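Home Browse Collections Docs Blog Sign in

# Sarpong Letters

A small corpus of personal writing by people living away from home. It holds 600 short pieces: blog posts, diary pages and long emails, all given to us by the people who wrote them.

## What is in it

Most of the writers were students or on a first job abroad. They write about rented rooms, bad heating, phone calls to parents, food they can't find, and whether to go to the party downstairs. The shortest pieces are a paragraph. The longest run to several pages.

Each piece is a plain text file, UTF-8, with a matching line in `index.csv`:

- `id` – file name without the ending
- `kind` – post, diary or email
- `written_in` – country, as given by the writer
- `mood` – free text, filled in by a reader

150 pieces have a second mood note from a different reader. We left disagreements as they were. Araba Ackah read one diary page as "homesick" and Santeri Honkanen read it as "content", and both notes are in the file.

## How it was collected

Augustina Agbenyega and Adom Asante wrote to people who had kept blogs on Flero before it closed. Emails and diaries came later, mostly from the same people. Writers could cut anything they liked before sending, and many did. Cuts are marked `[...]`.

Names of friends and family have been changed. Town names stay unless the writer asked otherwise.

## Known problems

- Two files have broken accents from an old export. Fixes welcome.
- Winter is over-represented. People seem to write more in January.
- The mood column has spelling mistakes, which we haven't corrected.
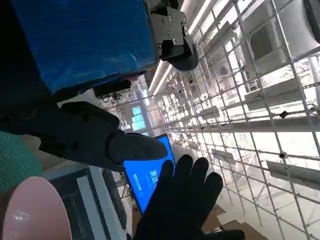
## Using it

Free for teaching and research. Please don't print a whole piece without asking – write to Abdul-Rahman Appiah, who will pass the request to the writer. Short quotations are fine.

If a writer withdraws a piece we delete it from the next version, so check that your copy is current before you publish.

## Related

- Testmont Diaries
- Gomanon Postcards
- Flero blog archive, index only

We use cookies to remember your settings. Accept | Decline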